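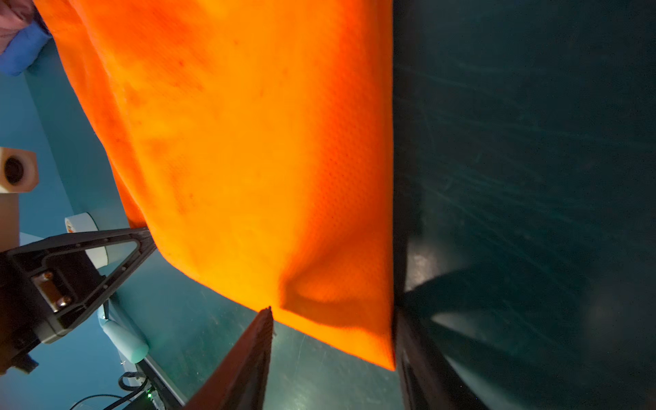 Search products, bibs, cones, whistles... Go

Shop > Teamwear > Training Bibs > Vakura Mesh Training Bib

Vakura Mesh Training Bib

A training bib has one job, which is to stop a midfielder passing to the wrong people. The Vakura can't do much about midfielders who pass to the wrong people on purpose, but it does remove the usual excuse.

It's a plain polyester mesh bib with elasticated sides, cut long enough to stay tucked in and wide enough to go over a winter coat. The armholes are generous. We had a lot of post about the armholes on the old Drundcombe bib, some of it quite personal, and the Drundcombe has now been retired to the clearance page where it can't hurt anyone.

Colours: orange, lime, royal blue, or a pink that the maker calls Sunset and everyone else calls pink. Orange sells best and shows up well on a wet pitch at dusk. If your first-team shirts are red, please think twice about orange. Your goalkeeper will thank you.

Sizes
Infant (up to age 6)
Junior (7 to 11)
Youth (12 to 15)
Adult
Large Adult, for veterans' sides and anyone who used to be an Adult

Sold singly or in packs of ten. Packs are one size and one colour. We do get asked to split them, and we don't.

Washing
Cool wash, no softener, hang up to dry. Mesh dries quickly on a line and not at all at the bottom of a kit bag, where it will instead develop a character of its own. Don't tumble dry. Don't iron it either, though if you are ironing training bibs we suspect there is more going on than we can help with.

Marks from grass and 3G crumb mostly come out if you soak the bib the same evening. After a fortnight in the boot of a car, they're part of the design.

Printing
Numbers or a club name can be added front and back in black or white. Allow 3 extra working days. Printed bibs can't be returned, so do check the spelling. Mbwambo Rovers have been very good about this and we won't bring it up again.

Goes well with
Grastinine carry sack (drawstring, holds 30 adult bibs if folded, 12 if you let the under-nines pack it)
Flat marker discs
Pea whistle with lanyard

Stock note, March 28, 2023: 196 junior orange left. Lime in youth sizes is back in April.

Product code 1725. Unprinted bibs can be sent back unworn within 28 days. We can tell.

We use cookies to remember your basket and see which pages people visit. Accept all | Manage settings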